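Small Jugs for Shared Kitchens: Project Report
Product Design, Year 2, Molness workshop group

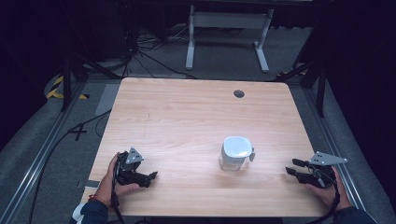
Our brief was to look at an everyday pouring vessel and say how it could be made easier to use in a shared kitchen. We chose the small lidded jug because most student flats have one and few people think about how it is built.

1. Background

The flats in Gounder House have one kitchen per floor. We put a short form under each door in June and got 234 back. The most common complaint was about lids: they go missing, or they are put back the wrong way round and drip. The second was handles that are too short for a whole hand. Stains came third.

2. What we looked at

We compared 9 jugs, all holding 700 ml or less. They were lent by students or bought second-hand. A white jug with a frosted body and a short grey handle was included as the plain type. Each jug was set out on a wooden table and looked at for size, handle, lid and stability.

3. Method

Each jug was filled with 400 ml of cold water from the tap. One of us poured it into a mug and the other wrote down any drips. We did this with the lid on and with the lid off, then changed places and repeated it. We did not use hot water, as the workshop rules do not allow it.

4. Results

Jugs with a push-on lid dripped more than jugs with a screw lid, but the screw lids took longer to clean. Short handles were fine with a half-full jug and awkward with a full one. Our notes on the last two jugs are thinner than the rest, as we ran out of workshop time.

The translucent bodies were liked because the level can be read without taking the lid off. Two of these had no marks on the side, so the level still had to be guessed.

5. Proposal

Our design, which we named Otar, has a longer handle and a lid held on by a hinge. We made one model in card and one in foam. The hinge on the foam model is too stiff and needs to be drawn again. Foven, the kitchen shop near the campus, let us measure the shelves they sell for student rooms, and the jug fits the lowest one with the lid open.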